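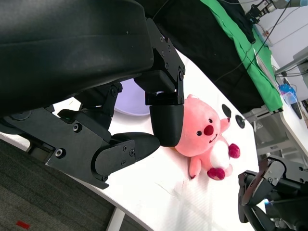
Figure 2. White tabletop with a black two-fingered gripper over it.

4.2 The shared table and its unofficial owners

We turn now to the piece of furniture that caused more correspondence than any other in the study. Desks are dull to study. A desk has a name on it, or had one before the name was peeled off in the last reorganisation, and people behave towards it accordingly. The shared table has no name on it and is covered by a policy, and it was the policy that we had been asked to look at.

All three sites (Gratcombe, Brinix and Ostero) had adopted some form of clear-table rule before our visits began. The wording differed. Gratcombe asked that tables be "left as found", which staff took as permission to leave them exactly as they had found them, mugs included. Brinix required that items be removed "at the end of use" and did not say who decided when use had ended. Ostero had a laminated card. Of the 148 people who returned the questionnaire, most said they knew the rule at their site and agreed with it. Most also named at least one colleague who broke it. A good many were themselves named by somebody else.

The pattern is in line with Ng's earlier account of office kitchens, where support for washing up was near total and the washing up was done by the same few people. We had expected tables to be a milder case, as they do not smell. In the interviews, though, feeling ran higher about tables than about anything in the fridge. One respondent at Gratcombe had kept a written log of a cardigan.

Claims by colour

Both white and dark tables were in use at the sites (Figure 2 has a white one). The facilities guidance at Brinix held that white tops stay tidier because dirt shows on them and shame does the rest. We found little to support the second half of this. Dirt did show. Respondents who sat at white tables mentioned rings, crumbs and pen marks far more often than those at dark ones, and they mentioned them with some energy, but they were no more likely to have wiped anything. What the white tops did produce was notes. Requests to wipe the table were stuck to the table, where they joined the things that needed clearing away. At Ostero a note about notes was still in place when we returned in October.

Dark tops drew fewer complaints and, on the evidence of the cleaning staff, deserved more. We report this without a recommendation, having learned from the pilot what happens when a research team expresses a view on table colour.

Claims by object

The 54 interviews gave us a fuller picture of how a claim is made. Respondents agreed, with almost no prompting, on a rough order of strength. A coat on a chair claimed the chair and a little of the table. A notebook claimed a place for the length of a meeting. An open laptop claimed it until lunch. Paper was weak unless there was a lot of it, at which point it became strong and could hold a table for weeks, apparently on the theory that somebody must be coming back for it.

The strongest claims were made by things other people did not feel entitled to move. Equipment did well here, as did anything with a cable. "If I know what it is, I'll shift it," said one Brinix respondent. "If I don't, I eat my sandwich standing up." Several people described planning their day around an item whose purpose they had never asked about, and two described being thanked for their patience by someone who turned out to have no connection with it either.

Moving an object was possible but had to be done with care. The accepted method was to slide it to the far end of the same table, squared up neatly, so that the act could be passed off as tidying. Taking it to another table was considered rude. Putting it on the floor was described by one interviewee as "basically a resignation letter".

Cost of enforcement

Gratcombe had set aside £100 a month for rewards, to be given to whichever team kept its table clearest. The scheme ran for one quarter. Katsuhiko Kuroda, whose team won twice, told us that they had cleared their own table by making fuller use of the one next to it. Hélène MacLeod, who sat at the one next to it, asked that her remarks be left out of the paper, and we have done so.

Brinix spent its money on lockers. These were popular and filled within a fortnight, after which the tables went back to their former condition and the lockers stayed full. We were shown one that contained a second, smaller set of shelves.

Limits of the data

The questionnaire relied on self-report, and self-report about mess is generous to the self. Interviewees were volunteers, so people who do not care about tables are missing from the sample, and we suspect they are the ones with the cardigans. We also cannot separate table colour from table position, as the white tops at two of the sites stood nearer the windows and were preferred for that reason alone. Section 4.3 deals with chairs, on which the findings are worse.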